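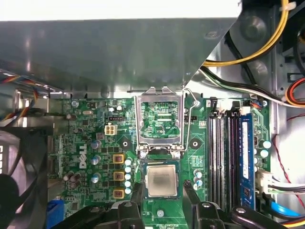 What does the planner need to know before an arm can set a processor into its socket?
The pose of the socket relative to the gripper, the state of the load plate, and how much force the arm may apply before it has to stop.

Most of the code in Nzioka, the control stack written at Vurham, deals with the last of those. Finding the socket is the easier part. A wrist camera feeds a pose estimator that fits the socket outline and the nearby cooler mounting holes, then passes the result to the planner 30 times a second.

Glare is the main source of bad fits. Bare metal in a computer chassis saturates the sensor, and earlier builds treated the bright patches as edges. "We mask anything saturated and lower the confidence," says Savita Joshi, who maintains the estimator. "If confidence stays low, the arm backs off and looks from another angle."

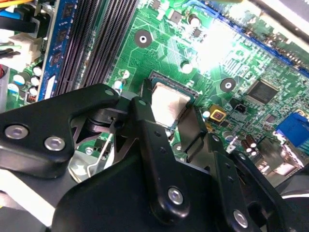
Gripper fingers at the processor socket on a desktop motherboard.

Near contact, the planner drops position control and switches to a compliant mode. Descent is capped at 2 mm per second. A behavior tree checks the fingers, the chip and the load plate as separate conditions, so a failed check returns the arm to a known state without restarting the job.

Jeptoo Obura, who wrote the tree, tested it against more than 2000 simulated insertions in Trarell before moving to hardware. The simulator still models the retention lever poorly, and lever motions are tuned by hand. The next release, planned for October, adds logging of every rejected pose.

Comments (3)

mkd_29: Is the mask applied before or after undistortion? We had trouble with the second.

Savita Joshi: Before. The fit runs on the undistorted points only.

torquewrench: Would like to see the force thresholds published.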